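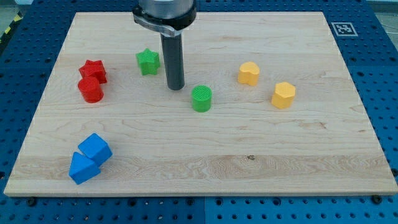
Maple board on a blue pegboard table

Snowshoes or touring skis for a first winter trip to Masholm?

Posted by Turnano

Hi all! My sister and I have a cabin booked in Masholm for a week in October and we can't agree on what to rent. I've snowshoed a bit (flat trails, nothing heroic) and she skis downhill but has never gone uphill on anything without a chairlift. The loop we want is the one to the Ciltstead hut, with 500 meters of climbing. Is there even enough snow that early? And do we need a guide or can we just follow the poles?

Dušan Šimek

Snowshoes, for sure. I did that loop two years ago with my brother-in-law and the climb is fine, but there's a long sideways stretch after the trees where a new ski tourer would be miserable - he was, and he let me know it the whole way down. October is hit or miss. We had bare grass at the parking lot and then knee-deep snow by the hut. Call the hut first, they pick up in the evening, usually after 5. I'd take a guide if it's cloudy because the poles are far apart up top. We paid 135 each with Jurčo and that included the snowshoes and a bowl of soup.

Guðlaug Riis

Agree on the snowshoes. Get the kind with heel lifters if the shop has them, your calves will thank you! Also bring cash for the hut.

jurco_fan142

went in march, great trip, skis were no problem for us. dont know about october sorry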